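Two Arms and a Teal Table: Kumiko Fukuda on Building at the Millet Workshop

Aug 29, 2023

Kumiko Fukuda did not plan to build two robot arms. She planned to build one, and she had the parts for it laid out at the Millet shared workshop when another member decided to give up his own half-finished kit and offered it to her for the price of the servos.

"I said yes before I thought about where it would go," she says. "My bench was 40 inches wide. You can't put two arms on that and expect them to do anything except hit each other."

So the table came first. She built it in July, with black uprights at the back corners and a teal covering on top. The color was what the workshop had on the shelf. She had wanted gray.

Fukuda repairs sewing machines for a living, at a shop called Flulcombe, and had never programmed anything before last winter. She learned enough from manuals and from two other members to get the first arm to move from one position to another and back. That took four weeks, most of it spent on a servo that had been given the wrong ID number.

"Sewing machines taught me to look for the mechanical problem first," she says. "With this, I kept taking the joint apart. There was nothing wrong with the joint. It was a number in a settings file."

The arms face each other across the table, and each has a camera at the wrist. The project has a name, Plalleo, which she picked so that she would have something to write on the storage bins. Its purpose is modest. She wants the two arms to clear a small table after someone has had a drink and a snack: pick up the mug, pick up the plate, put both on a tray.

The grippers have been the longest part of the job. The first set had flat, wide fingers that came with the kit. They could hold a block well enough but could not get into a mug handle. She drew new ones with narrow tips and an open lattice behind them, and had them remade several times.

"The early ones bent," she says. "You would close the gripper and the tips would slide past each other like bad scissors. I made the struts thicker and moved the pivot back 4 millimeters. I should have moved the pivot first and left the struts alone, but by then I had printed them."

Plates are harder than mugs, in her view. A mug gives the fingers something to close on. A plate lies flat, and the finger has to get under the rim without pushing the whole thing across the table. She has tried coming in from the side and coming straight down. At the moment she favors coming down at an angle, with the other arm standing by, though she says this changes from week to week.

She keeps a paper notebook of every attempt. The page she shows me has 30 tries at lifting a plate, each marked with a check or a short note. Many of the notes say "slid." One says "cable."

Cables are the complaint she comes back to most. Every servo needs power and a signal, each wrist camera needs its own line, and all of it has to follow the arm without catching. She started with cable ties, which were too tight, and went to loose loops near the base, which were better. The long reaches toward the middle of the table are still a problem.

"If I started again I would draw the cables before I drew anything else," she says. "I would buy them longer too. A cable that is just long enough on the bench is too short as soon as the elbow goes out."

I ask what she has spent. She gives one figure, $152, for replacement servos alone, and says she would like to stop adding after that. The power supply came from a member who runs a small repair business, Fonlow, and who took a hemmed set of curtains in exchange.

Other members do stop to look. Some have asked whether she will add software that learns from demonstrations. She has read about it and may try it over the winter. For now each move is one she has set by hand, point by point, and she likes knowing what the arm is going to do next.

Asked what advice she has for someone starting on a first arm, Fukuda thinks for a while before she answers.

"Label both ends of every wire," she says. "Do it the day you put the wire in. And bolt the base down before you turn anything on. I had mine held with clamps, and it walked."

Her next job is the tray. It needs a raised edge low enough for the fingers to clear, and she has not yet decided which side of the table it should go on. 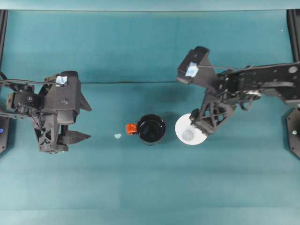
"I keep going back and forth on it," she says. "If it goes on the left, the right arm has to hand everything over, and I haven't worked on handing over at all. If it goes in front, both arms can reach it, but then I need to set all the points again. I'll probably put it in front."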